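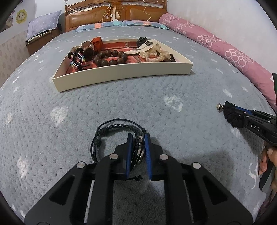 Josée Hiebert wrote in to ask whether the blanket has to come off before the Endex control is switched on for the first time. It does not, but the first warm-up must be done with the bed made flat and with no one in it. The steps below replace those in the earlier leaflet.

4. First use of the heated underblanket

Before you start, check that the underblanket is the right way up. The Prudar label must face you and the socket must be at the pillow end.

4.1 Lay the underblanket directly on the mattress, 29 cm down from the head of the bed.
4.2 Pass the elastic straps under the mattress corners and pull until the surface is flat. Do not use pins.
4.3 Put the fitted sheet over the underblanket, then the top bedding.
4.4 Push the control plug into the socket until it clicks.
4.5 Connect the control to the mains and set the dial to 1. The lamp shows green.
4.6 Leave for 10 minutes. Put a hand under the top bedding and feel along the full width of the sheet. The warmth should be even.
4.7 Turn the dial to the setting you want. Setting 3 is for warming the bed only - turn down to 1 before going to sleep.

Note: A thick quilted or plush cover holds heat in. Use one setting lower than you would with a thin cover.

Note: The lead is 188 cm long. If it does not reach the wall, move the bed. Do not use an extension reel.

CAUTION: Do not switch on while the underblanket is folded or creased.
CAUTION: Do not use with an adjustable bed unless the straps have been checked in both the raised and the lowered position.
CAUTION: If the lamp flashes red, unplug at the wall and let the underblanket cool. Do not reset more than once.

4.8 Storage
Unplug the control and let the underblanket cool fully. Roll it loosely, with the socket on the outside, and keep it in a dry cupboard with nothing on top. Check the lead and straps each November before using it again.

Text checked by Manon Boychuk, Kamitcombe, 20 August 2022. Replacement straps and controls: see section 7.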